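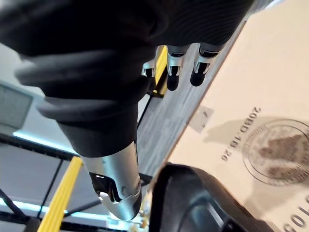
*Figure 1. Tan cardboard box, straight edge against the surface under it; small brass-coloured parts at the lower centre.*

## Unit 4: Packing small metal parts in cardboard

Notes to go with the bench session. Read section 4.2 before you come in. The worksheet is separate.

### 4.1 Terms

**Blank.** The flat piece of board before folding.

**Score.** A crushed line along which the board is meant to fold. A score is not a cut.

**Flute.** The wavy middle layer of corrugated board. Flutes normally run vertically in the walls of a finished box.

**Void.** Any space inside the closed box not taken up by product or packing material.

**Headspace.** The void between the top of the contents and the underside of the closed flaps.

### 4.2 Why brass parts need separate treatment

Brass is dense, fairly soft at the surface, and usually supplied with edges or threads that matter. A handful of fittings in a box that is too large will gather at the lowest corner whenever the box is tilted. The load on that corner is then much higher than the average load on the base, and the bottom seam on that side tends to open first.

Parts that strike each other in transit also mark each other. Threads are the worst affected. A fitting with a flattened first thread may still pass a quick visual check and then fail to start in its mating part.

Tarnish is a slower problem. Plain board holds moisture from the air, and parts left touching it through a damp November can dull on the contact side. Use a sealed bag or an interleaf for anything going into storage.

### 4.3 Choosing the box

Work from the contents outward:

1. Lay the parts out in the pattern they will be packed in.
2. Measure length, width and height of that block in millimetres.
3. Add the thickness of the packing material on each side.
4. Choose the smallest stock box whose inside dimensions are equal to or greater than the result.

Inside and outside dimensions are easy to confuse. The course sheets always give the inside figure, in the order length × width × height.

Worked case. The Havier order calls for 84 fittings in one box, each bagged singly. Twelve fit in a layer, so seven layers are required. If a bagged fitting stands 25 mm high, the stack is 175 mm. With a pad at the top and another at the base, each 5 mm, the minimum inside height is 185 mm. The 200 mm box is the correct choice, leaving 15 mm of headspace to be filled.

At 9 g each, bag included, the contents weigh 756 g. Weigh the packed box on the bench scale and subtract the empty box and pads. A difference equal to one fitting or more means the box is opened and recounted.

### 4.4 Setting the box at the bench

- Place the box square to the front of the bench, long side toward you.
- Keep the parts beside the box and on the same level. Lifting parts over a high wall is slow and leads to drops.
- Leave a clear hand's width between the parts and the box wall.
- Fold the flaps fully back before you start filling. A half-raised flap catches sleeves and bags.
- Pick parts by the body, never by the threaded end.
- Lower each part to the layer and release it there.

Small cylindrical parts roll. Use a shallow tray or a square of felt if the bench surface is smooth.

### 4.5 Closing and marking

Short flaps first, then long flaps. The long flaps should meet along the centre without overlapping. If they bow upward, the box is overfilled; take out the top pad and re-measure. If they sink under light pressure of the palm, add fill.

Tape along the centre seam and carry it 50 mm down each end. Labels go on one end and one long side, clear of the tape. Write the part code, quantity and packer's initials.

### 4.6 Reading and preparation

- Echeverría, B., *Bench Packing Notes*, chapters 2 and 3 (course reader).
- Bakhtiari stock box table, inside dimensions only.
- Skasix scale card, for taring.

Before the session, complete the following on the worksheet:

1. Recalculate the case in 4.3 for a fitting standing 28 mm high. State whether the 200 mm box can still be used.
2. An order from Seltel is for 500 fittings of the original size. State the number of full boxes and the quantity in the last box.
3. Sketch a layer of twelve with an interleaf, and mark the direction of the flutes in the walls.

Hand worksheets to Shahram Esfahani at the start of the session. Closed shoes are required in the packing room.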